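搜索 请输入关键词 搜索

义卖餐摊后厨备忘:备料、用电、保温与收尾

更新于 1/15/19

本页汇总的是Jirmont会堂厨房在筹款义卖日的操作要点,适用于用家用或半商用设备供餐、由轮班人员操作的情形。专业餐饮团队有自己的流程,不必照搬。上一次义卖供餐900份,餐摊收入3,467元,下文的用量和分工以那一天的记录为底,四月那次之前会再改一版。

一、菜单与份量

菜单确定之后先排设备,再排人。每道菜写明三项:用哪一件加热设备、占用多长时间、出锅后放在哪里。三项里有一项填不出来,该菜删去。

同一加热设备上不要安排两道在同一时段出锅的菜。烤箱尤其容易排满:冷烤箱预热要计入占用时间,中途换盘开门也会使腔内温度下降,恢复时间同样要计入。

份量按勺定,不按目测。咖喱、炖豆、肉酱之类用同一把长柄勺,勺柄上缠一圈胶带作标记,换班时连勺一起交接。米饭用平口量杯,刮平。份量不统一,后半场必然缺货,或者剩下半锅没有配饭的酱汁。

试做一次完整份量,从称料到装盒,记录总重和份数。按小锅配方直接乘倍数会出错,主要在三处:水分蒸发量不随份量等比增加,盐要先放八成再调,干辣椒和丁香一类香料放到六七成即可。

二、切配

洋葱、胡萝卜、芹菜可提前一天切好,分装入浅盒冷藏。土豆切后浸冷水,水面没过土豆,盒盖写上入水时间,次日沥干使用。生菜类当天处理,洗后甩干,垫厨房纸存放。

砧板下垫一块拧干的湿布防滑。布太湿会打滑,拧到不滴水为止。生肉砧板单独使用,放在靠水槽的一侧,不跨区移动。颜色分区的砧板若数量不够,可在侧面用防水笔写字,每次洗后检查字迹。

刀在前一天晚上磨。磨刀石先浸水,至不再冒气泡后使用;金刚石磨板不需浸泡,洒水即可。磨完用切纸法检查:刀刃能连续划开一张报纸,中途不挂纸,即可收刀。锯齿刀不上磨石。当天只用磨刀棒修整,磨刀棒修整不了已经卷口或崩口的刀。

番茄皮难切时用锯齿刀,不必另外磨刀。

三、大锅加热

30升汤锅装料不超过容量的四分之三。锅太满,搅拌时外溢,炉头被浇灭的情况出现过两次。装满的锅不搬动,需要转移时先分到小锅。

厚酱汁糊底的常见原因是火焰范围小于锅底、中心过热。处理办法:炉头与锅底之间加一块导热铸铁板,或在加淀粉类食材之前完成升温。搅拌用平头木铲,沿锅底走直线,每一趟重叠半个铲宽。圆勺刮不到底角。

已经糊底的锅不要刮。关火,把上层倒入另一口锅,留下底层约两指厚不要。尝味后再决定是否可用,焦味已经进入上层的,加糖加醋都盖不住。

糊底锅的清洗:加水没过焦层,放两大匙小苏打,煮沸后转小火十分钟,放凉,用木铲推。铝锅不用小苏打,改用水加切片柠檬煮,避免锅面发黑。不锈钢锅面出现的彩虹色斑用白醋擦拭即可去除,不影响使用。

四、用电

会堂厨房的墙上插座每两个共用一条回路。电热水壶、电饭煲、保温汤炉、华夫机属于大功率设备,同一条回路上只接一台。具体做法是在插座面板旁贴编号,在设备插头上贴同样的编号,只准对号插入。

功率相加后除以电压得到电流,与断路器标称值比较,留出两成余量。设备铭牌一般在底部或背面,事先抄到一张表上,贴在配电箱门内侧。抄写时注意区分输入功率与输出功率,微波炉铭牌上两者都有,计算用输入功率。

线盘必须全部拉开后使用。卷在盘上的电缆散热不足,带大功率负载时护套会软化。Serra线盘带过热保护,跳开后要等电缆降温再按复位钮;反复跳开说明负载过大,换回路,不要反复复位。

电缆经过走道的部分用橡胶压线槽盖住,两端贴反光胶带。胶带单独压线只适合没有推车经过的位置。

断路器跳闸后的处理顺序:先拔掉该回路全部插头,再合闸,然后逐台插回。直接合闸会使所有设备同时启动,往往再跳一次。 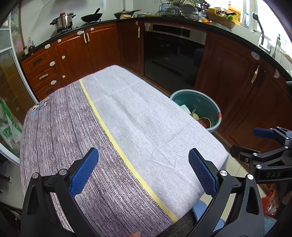
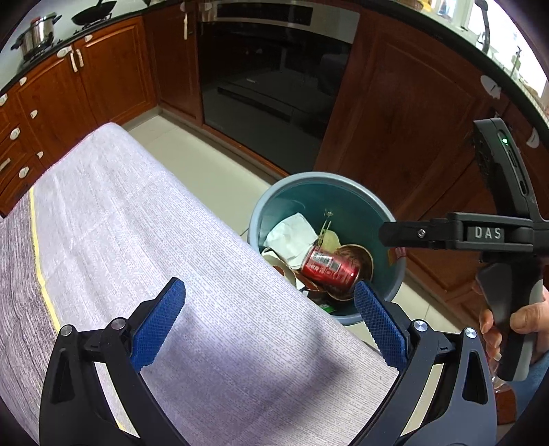
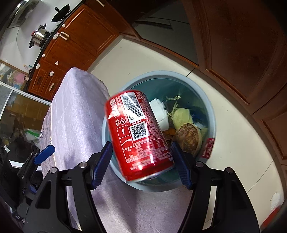 五、保温与测温

热食保温的目标是中心温度,表盘和设备旋钮上的数字不能代替测量。探针插入食物最厚处,避开骨头和容器底部,读数稳定后记录。每次测量后用酒精棉片擦拭探针,晾干再插下一盘。

温度计每个义卖日校准一次。杯中装满碎冰,加冷水至冰面,搅拌后静置两分钟,探针悬在中间不碰杯壁,读数应为零度。Brakenix探针式温度计背面有校准螺母,偏差用配套扳手调正;无法调节的型号,偏差写在贴纸上贴于机身,读数时自行加减。电池电量不足时读数会漂移,备一组新电池。

保温箱先预热。空箱倒入热水,盖上盖子十五分钟,倒掉擦干,再装热食。冷箱直接装热食,开头半小时温度损失最大。箱内空隙用干净毛巾填满。

水浴式保温炉只能保温,不能把冷食加热到安全温度。食物先在炉灶上彻底加热,再移入保温炉。水位低于内盘底部时及时补水,补开水,补冷水会使整台降温。

熟米饭不在室温下摊凉过夜。当天要用的热饭留在电饭煲保温档;需要冷用的,薄薄铺在烤盘上,吹凉后立即入冰箱。

冷藏方面,一台家用冰箱短时间内放入大量温热食物,内部温度会整体上升。冷却应在入冰箱之前完成:食物分装入浅盘,厚度不超过一掌宽的一半,盘底坐冰水,间隔搅动。

六、标签

所有容器贴标签,写四项:内容、制作日期与时刻、过敏原、制作人缩写。标签贴在盒身,不贴在盒盖,盖子会互换。

普通胶带在冷藏盒上受潮脱落。用冷冻专用标签,或把美纹纸胶带在容器干燥时贴好,再装食物。笔用油性记号笔,圆珠笔在低温下断墨。

过敏原写具体名称:小麦、鸡蛋、牛奶、花生、芝麻、大豆等,不写“可能含多种过敏原”。酱油含小麦,咖喱块多数含小麦和奶成分,香肠须查看包装。包装袋在义卖结束前不丢弃,剪下成分表一面,夹在柜台的文件夹里备查。

七、出餐口

出餐口分接单、装盒、交付三个位置,沿台面单向排列。三个位置之间不互相借人,缺人时减少菜品。

餐单用双联单。一联给厨房,夹在横杆上,从左到右按时间排列;一联给顾客。号码用粗笔写在右上角。口头传单只适用于饮料。

零钱分格存放,面额最小的格离手最近。大面额纸币收到后先横放在抽屉外侧,找零完成后再放入,避免对金额有争议时无从核对。每两小时抽走一次多余现金,抽取时两人在场,金额写在同一张纸上。

调料瓶口堵塞的情况,辣椒酱最多,其次是芥末酱。瓶嘴用牙签疏通后热水浸泡,每换一瓶都要做。瓶身贴颜色条,盖与瓶身颜色一致。

八、煎炸

油温用温度计控制,不用筷子冒泡判断。每次下料量不超过油面积的一半,下料后油温回升到设定值再开始计时。

冷冻食品下锅前抖掉表面冰霜,冰霜是溅油的主要来源。面糊类现拌现用,搁置超过半小时后筋度上升,炸出的外壳偏硬。

油冷却到能够用手扶锅身之后再过滤。漏斗内垫两层咖啡滤纸或一块细纱布,倒得慢一些。出现下列任一情况即换油:未到炸制温度已冒烟,泡沫持续不散,颜色深到看不见锅底。废油装回原桶,拧紧,写“废油”,送Plaleck回收点。废油不倒水槽,热水和洗洁精只能把油推到更远的管段。

灭火毯挂在炉灶与出口之间的墙面,挂在炉灶正后方起火时取不到。油锅起火时关火源、盖毯或盖锅盖,不移动锅,不泼水。

九、洗涤与台面

三槽洗法:清洗、漂洗、消毒。只有两个水槽时,用一只大塑料箱作第三槽。消毒液按产品标签稀释,用量杯量取,水温按标签要求;过热的水会加快氯的挥发。餐具取出后自然沥干,不用布擦。

洗涤水出现油膜即换。先洗玻璃杯,再洗盘子,最后洗锅。蛋液和奶制品残留先用冷水冲,热水会使其凝结在表面。

抹布按用途分色,台面一种,地面一种,不得混用。抹布用后摊开晾,堆在水槽边会发臭。需要当晚煮沸的,煮前先搓掉油污。

不锈钢台面顺纹理方向擦,钢丝球会留下划痕,改用尼龙百洁布。台面上的胶带残胶用食用油敷五分钟后刮除,再用洗洁精去油。木台面上的残胶先在不显眼处试一小块。

地漏盖每次义卖后取出清洗。滤网里的米粒用手捡出,冲下去会在弯管处膨胀。排水变慢时先拆弯管清理,弯管下放桶。疏通剂对米粒和咖啡渣效果有限。

十、收尾与记录

关闭顺序:炉灶,燃气总阀,保温炉,烤箱,最后是排风。排风在燃气关闭后再运转十分钟。冰箱不在关闭清单上,在其插头上挂一块“勿拔”牌。

剩余食物逐盘称重并登记。保温记录完整的可分装带走;记录中断的一律丢弃,不凭气味判断。

借用的设备当天擦干后归还,附件用封口袋装好系在机身上。上次共登记借用件22项,缺的一项是压面机的手柄,后在抹布筐里找到。清单上附件应单列一行,不与主机合写。

消耗品按实际用量登记:餐盒、杯盖、手套、铝箔、垃圾袋各一行,写开箱数与剩余数。手套按尺码分别登记,大号通常先用完。铝箔买加厚的,薄箔在烤盘边角处易破,漏下的油清理起来费时。

登记表原件放在厨房门后的夹板上,复印件归入会堂文件柜第二层。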